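Print this page | E-mail this page

Most of it is in drawers: an interview at the Heritel

The Heritel in Stendesthorpe holds 1,835 pieces of studio and factory glass and has room to show 174 of them. The curator has been in the job long enough to have unpacked a good part of the collection herself. We met before opening, at a desk in the corridor behind the second gallery, and I began with the question visitors ask most, where the rest of it is.

"Upstairs, mainly," she said. "Two rooms and a landing. The heavy pieces are on the ground floor because the joists upstairs won't take them. People imagine a vault, but it's shelves and a dehumidifier."

The collection began with a bequest of pressed glass from the Awad works, which made tableware and lampshades and closed when the building next to it was pulled down. For years that was all the museum had. The studio glass came later, in small lots, and the large gift from Brasavska arrived in August in the back of a hired lorry with a packing list that didn't match the boxes.

"We're still sorting it out," she said. "There were two bowls on the list that we've never found, and a jug in the boxes that isn't on any list. I've written to them and they've been very good about it. They think it may have belonged to the school there."
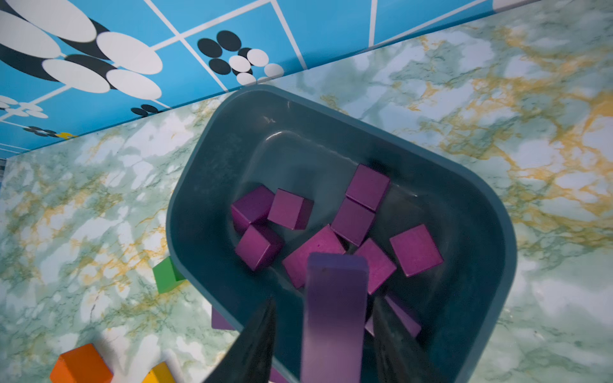 A dark plastic bin on a marble-patterned surface.

The displays change twice a year. I asked how she decides what comes down and she said that light is less of a worry with glass than it would be with textiles, so the choice comes down to condition and what she wants next to what. Some of the early Awad pieces are weeping, a fault in the mix that draws moisture to the surface, and those are kept in a dry cabinet and taken out only for inspection.

"You can't put it right. You can slow it down. I check them every month and I write down what I see, and the last person did the same, so there's a long run of notes in two sorts of handwriting."

She doesn't like crowded cases. When she started, the first gallery had everything in rows by date, and the labels gave the maker, the year and the accession number. She took out half of it. The labels now say how a piece was made and, where the museum knows, what it was used for. Several are only two lines long.

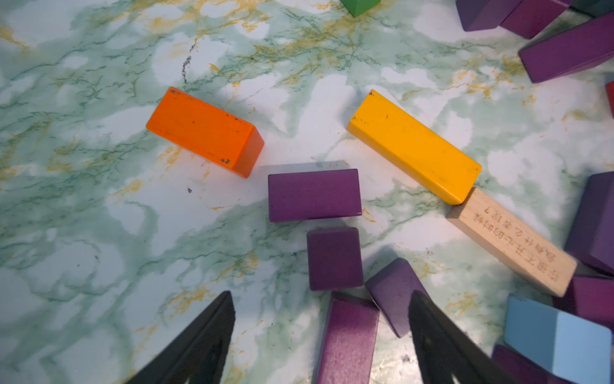
One regular visitor, in a letter the museum passed on to me, complained that the old rows were better, that you could follow the Awad works from its first moulds to its last, and that the new arrangement leaves out the plain kitchen glass people in Stendesthorpe grew up with.

The curator had read the letter and thought it was partly right. "The kitchen glass should be out. I took it off because we had so much of it and it all looked the same to me. I've been told otherwise by quite a few people now. There'll be a case of it in the spring, measuring jugs, lemon squeezers, the lot."

She'd also like to open the store. At present it can be seen by appointment, for 30 minutes at a time, and there is a waiting list. The stairs are steep and there is no lift, and the insurers have asked for a second exit before any regular tours. A plan exists for a glazed front to the landing, so that the shelves could be seen from the upper gallery. It would bring about 1,000 pieces into view without anything being moved.

"It wouldn't be an exhibition," she said. "There'd be no labels. You'd be looking at the backs of some of them."

I asked whether she had a favourite piece. She said it was a green inkwell, and that it was upstairs at the moment.

Related items
Pressed and moulded: telling them apart
Small museums with stores you can visit
Looking after old glass at home
Lampshades from the Awad works
The Heritel: opening times and how to get there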